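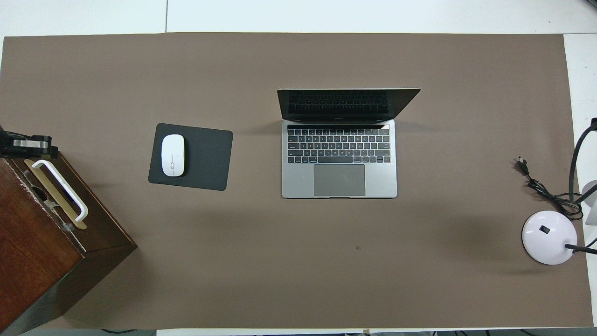

Cillian Hegarty wrote that a director can't simply be voted out by the other directors, and that my cousin should read the articles before he signs anything. This was his comment under my earlier post, and I am thankful for it, but now I have the articles and I understand them less than before.

The company is Kondik, a small private one. There are 2 shareholders with big blocks, Gileo and Egan, and 13 small ones, my cousin is one of the small. Gileo wants to call a general meeting to remove the chair. The board answers that the request is not valid, as it was signed by only one person from Gileo. Can the board refuse for such a reason? And must my cousin go to the meeting, or can he send somebody?

Posted 2021-07-15

Saoirse Ó Riain
It depends what the articles say on how a corporate shareholder signs. In most places one authorised person is enough, if the authority can be shown. Let Gileo send a copy of its board resolution together with a fresh request, then this argument is finished in one letter. In the company where I was secretary we lost 6 weeks over the same point, and in the end the meeting took place anyway.

Check also the size of the holding. The law normally gives a minimum percentage of the voting shares for calling a meeting, and it is counted on the date when the request arrives. Your cousin has 429 shares, if I remember your other post, so he alone will not reach it, but he may add his name to the request.

He doesn't have to attend. He can appoint a proxy. The form should come with the notice, and the deadline for returning it is printed there. Please look at the deadline first, many people miss it.

plk_reader
Same thing at Pleteck last December. Board said no, then said yes. Get a solicitor.

Cillian Hegarty
I agree with Saoirse about the resolution. One correction to my earlier comment: I was writing about removal by the board. Removal by the shareholders is a different procedure, and the chair usually has a right to be heard before the vote. Which country is the company registered in? You didn't write it.

Contact us | Terms of use | © Community Help Pages | Back to top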